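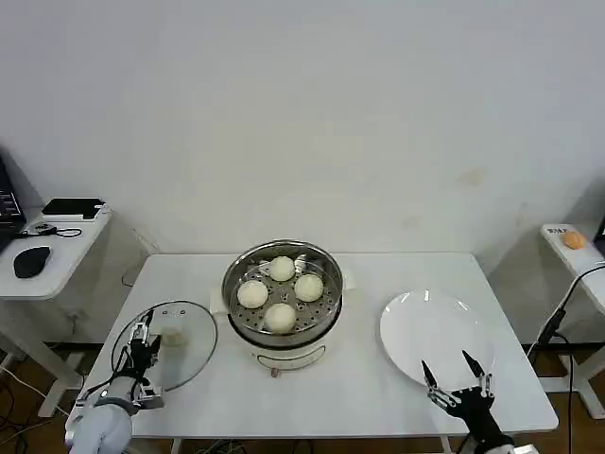 How long should frozen buns be steamed?

Twelve minutes from the moment steam is visible under the lid, for buns of the ordinary size, straight from the freezer.

That figure comes from a month of notes on a small electric steamer, cream-white plastic base, stainless steel pot on top. I had been using a bamboo basket over a saucepan until February and kept getting different results from the same bag of buns. The stovetop was the variable. An electric base delivers the same power each time, so I could finally change one thing and leave the others alone.

Settings first. The base draws 1380 watts at full. I fill it with 627 ml of cold water, measured by weight on the kitchen scale. That lasts 30 minutes at full power with a margin left in the bottom, enough for two batches back to back. Hot water from the kettle shortens the heat-up but makes the start time harder to read, and I stopped doing it.

Spacing. Four buns on the perforated tray, set out as a diamond: one at the back, one at the front, one each side. The tray will hold six. With six the sides touched after they swelled, the skins tore when I separated them, and the middle stayed dense. Four leaves open holes between the buns and the steam comes up evenly. I put a small square of baking paper under each. Whole-tray paper covers the holes and adds two minutes.

The lid. Mine is clear glass with a dark rim and a knob in the center. Glass collects more condensation than bamboo, and the drops fall on the buns and leave yellowish, wrinkled spots. Two remedies were tested. A cotton cloth tied under the lid works but hides the buns and needs washing. Turning the heat off and leaving the lid closed for three minutes, then lifting it straight to one side without tilting it over the pot, works nearly as well. I use the second.

The rest period also deals with collapse. Buns opened at full steam shrank within a minute in five trials out of six. Buns opened after three minutes kept their dome. If yours still collapse after resting, the dough is probably overproofed and no steamer setting will correct it.

Serving. A large flat plate, cold, is fine if the buns go to the table at once. Otherwise the bottoms sit in their own moisture and turn gummy. For a longer wait I leave them on the tray with the lid slightly open and the base off.

Brands, as several readers asked by email. The buns I tested were Rirkari plain and Delacroix milk. The Rirkari ones are denser and want the full twelve minutes. The Delacroix ones were done in eleven – at twelve they were still acceptable. Neither needs thawing.

Descaling. Water here in Pernis leaves a white ring in the base after a week or so. Citric acid, one tablespoon in cold water, heated for five minutes, left for twenty, then rinsed twice. Vinegar also works, but the next batch of buns tasted of it. Wipe the wall behind the steamer while you are at it.

Next I will run the same timings with filled buns, pork and red bean, starting at fifteen minutes.

Posted 12/6/21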